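Call for participants: writing workshop on how municipal councils make their decisions

Birkow Centre for Local Government Studies
Published 23 November 2018

We are looking for 17 participants for a workshop on decision making in municipal councils. The workshop will take place in March at our building in Åberg, and it lasts for two days and one evening. Participants will bring a paper in draft, and the purpose is that after the workshop the papers become chapters in an edited book. The working title of the book is Before the Vote.

What is the workshop about

When researchers study councils, they very often study the meeting where the vote is taken. The minutes are public, the votes are easy to collect, and a person can sit in the gallery and listen. But in most councils that we know, the vote is the last step of a long process. The text of the proposal was written months before by an officer, it was changed after a telephone call, it was sent to a working group and came back shorter. When the councilors raise their hands, there is often little left to decide.

We want papers about this earlier part. Who writes the first draft of a local regulation? How does a proposal get on the agenda, and who can keep it away from there? What happens to a question from an opposition councilor after it has been answered in writing? Do the party groups meet before the committee or after it, and does the order make a difference?

We are interested in small municipalities especially. Our own project, Mosis, has for four years collected council papers from places where the administration consists of a handful of persons. In the archive there are now 785 proposals with all the draft versions that we were able to find, and the correspondence where the municipality gave permission. In one council, Herkedska, we could follow a regulation on winter parking through nine versions. The final one was almost the same as the second. We are still discussing between ourselves what this means, and we would be glad to have more people in the discussion.

Participants can use the Mosis archive for their paper if they want. It is not a condition. Papers with own material are equally welcome, also from countries and periods that our archive does not cover.

Topics

The following are suggestions only:

Officers and councilors in the drafting of local rules
The agenda as an instrument of power
Written questions, petitions and citizens' proposals
Informal meetings of party groups, and how to study them
Amendments that were withdrawn before they were voted on
Comparison of local and national legislative procedure
Methods: interviews, draft versions, observation, diaries of councilors

We do not look for papers on election campaigns or on voter turnout. These are important subjects, but they have other workshops.

Who can apply

You can apply if you are a doctoral student, a researcher with or without a permanent position, or a person who works or has worked in a municipality and wants to write about it. In the previous workshop we had two retired municipal secretaries, and their papers were among those that were most discussed. You do not need an academic degree, but you need to be ready to write a text with references and to have it criticized.

The working language is English. Most of us are not native speakers, and nobody will judge your grammar. The book will be edited by a language editor before it goes to the publisher.

How we work

All papers are sent out three weeks before the workshop, and everybody reads everything. This is a lot of reading, so please consider it before you apply. There are no presentations with slides. Each paper is introduced by another participant, who has five minutes to say what the paper argues. After this there is a discussion of 35 minutes where the author is asked to listen for the first half and only then to answer. Some people find it difficult the first time, but we have kept this form because the authors told us afterwards that they learned from it how their text is understood by a reader.
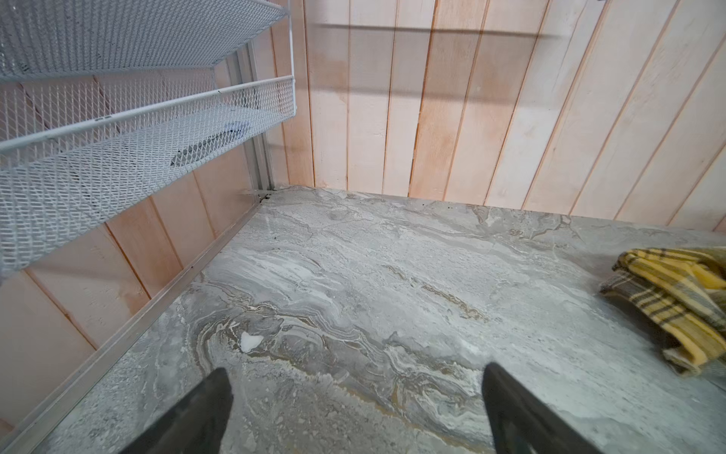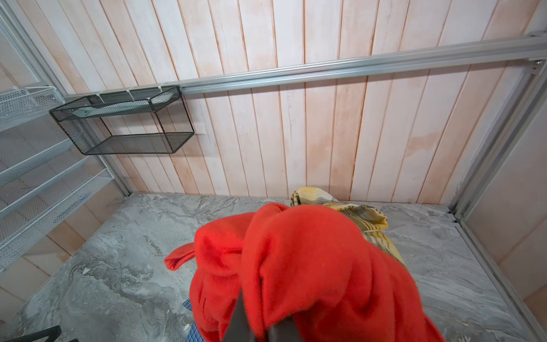
On the evening before the first day there is an introduction to the archive for those who wish to use it. Ottar Lundgren, who is responsible for the archive, will show how the draft versions are ordered and how to search by committee and by type of document. If you can't arrive in time for the evening, tell us in the application and we will find an hour for it later.

After the workshop you have until the end of summer to revise your paper. The editors will then decide which papers go into the book. We hope to take most of them, but we can't promise a place to anyone beforehand.

Costs

There is no fee. We pay for your room for two nights, lunch on both days and one dinner. The workshop room and the guest rooms are in the same building, so you will not need local transport once you are here. Travel to Åberg you pay yourself. For participants without an employer, or with an employer who does not pay for travel, we have a small fund. It can cover up to 100 euros for each person, and you ask for it with one sentence in the application. We do not need any proof of income. Please keep your tickets, though -- our accounting office can't pay without them.

The building has an elevator and the workshop room is on the ground floor. If you need any other arrangement, for example for hearing, for diet or for a child who travels with you, write it in the application. It has no influence on the selection.

How to apply

Send one document with the following:

Your name, your place of work or study if you have one, and your e-mail address
The title of your paper
An abstract of one page at most. It should say what your question is, what material you use and how far you have come
A short paragraph on yourself. A full CV is not needed, and we will not read it if you send it
If you want to use the Mosis archive, a few lines on which kind of documents you are looking for

Please do not send a finished paper at this stage. We have had applicants who did this, and it was not possible for us to read the full texts in a fair way when others sent only one page.

Applications go by e-mail to the workshop office at the Centre, with the words "Before the Vote" in the subject line. The last day to apply is four weeks after the publication of this call. You will get a confirmation within a few days. If it does not come, please write again, because attachments are sometimes stopped by our mail filter.

How we choose

Each application is read by two persons from the Mosis group, separately. We look first at the question: is it clear, and can it be answered with the material that you describe? Then we look at the whole group of papers, so that we do not have ten on the same country or the same type of procedure. This means that a good application can be refused for the reason that we already have a similar one. In such a case we will tell you so, and we will ask if you want to stay on our list for later activities.

Everybody gets an answer, also those who are not chosen. The answer will be short, but you can write back and ask for comments on your abstract.

Practical questions about travel and rooms can be sent to the workshop office. Questions about the archive -- what is in it, in which languages, what may be quoted and what may not -- should go to Ottar Lundgren directly. Part of the correspondence can be read only in our reading room and can't be copied, so if your paper depends on it, ask him before you write your abstract.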